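**Steamed rice** is rice cooked by boiling and then by its own steam in a covered pot. It is a staple food in much of the world. 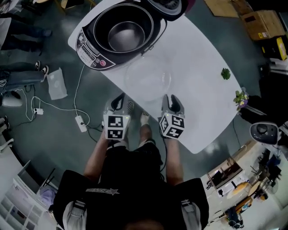
Most cooks rinse the grain first to remove loose starch. Long-grain rice cooks up separate - short-grain rice clings.

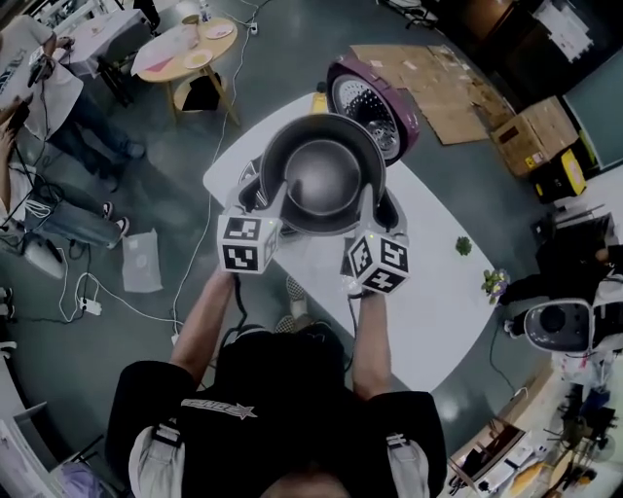 Once the water is absorbed, the pot is left covered off the heat.

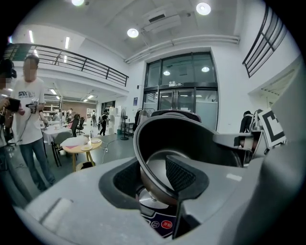 Leftovers are chilled soon after the meal and often fried the next day. Vegetables or dumplings may be steamed over the rice as it cooks.
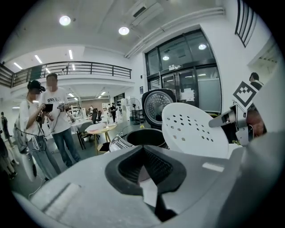
An open rice cooker and a perforated steam plate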